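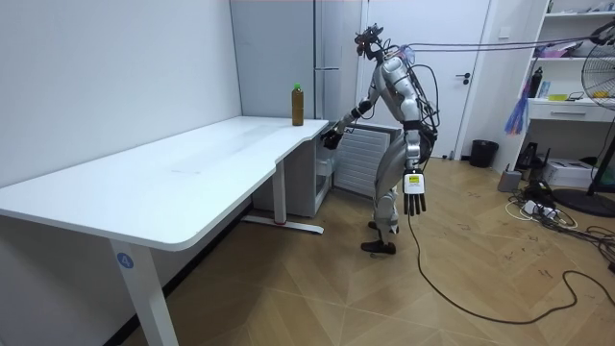
Rechercher dans le journal OK

Journal du bureau
11/08/2019, par Nina

Dimanche calme. J'ai décidé de m'occuper enfin du grand bureau blanc, celui en L qui porte la pastille bleue avec le 4. Tout ce qui traînait dessus est parti dans un carton : les papiers de Zundia, deux carnets, la facture Prikik que je cherchais depuis mars. Ensuite un coup d'éponge. Il reste des petites éraflures sur le plateau, je crois qu'elles ne partiront plus.

J'ai gardé seulement les boissons, au fond, du côté du mur. Bouchon vert et bouchon jaune, c'est pratique, on ne se trompe pas.
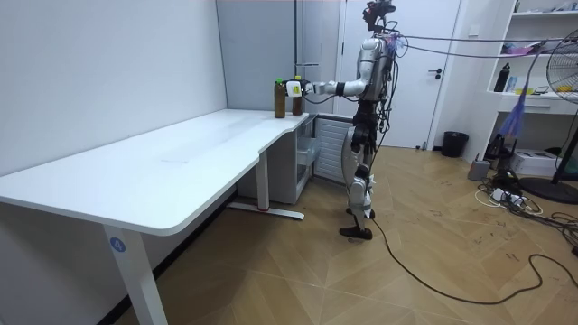 Le carton est dans le couloir et il y restera jusqu'à demain. J'ai relu les notes de Lerkholm debout, en mangeant une pomme. Rien d'urgent, sauf une commande à confirmer avant le 20. J'ai fait la liste de ce qui manque : étiquettes, piles, un rouleau de scotch large.

L'étagère, je n'y ai pas touché. Il faudrait trier les petites boîtes et décider si le filet bleu reste accroché là. Pareil pour les câbles par terre à droite, à démêler un jour où j'aurai plus de patience.
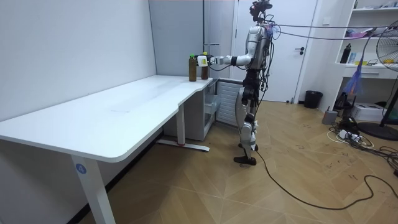
Vers 3 heures j'ai arrêté. Lessive, puis un tour dehors jusqu'au canal. Demain : sortir la poubelle noire, refermer le tiroir du petit meuble blanc, rappeler Zundia.

Dernière mise à jour : dimanche soir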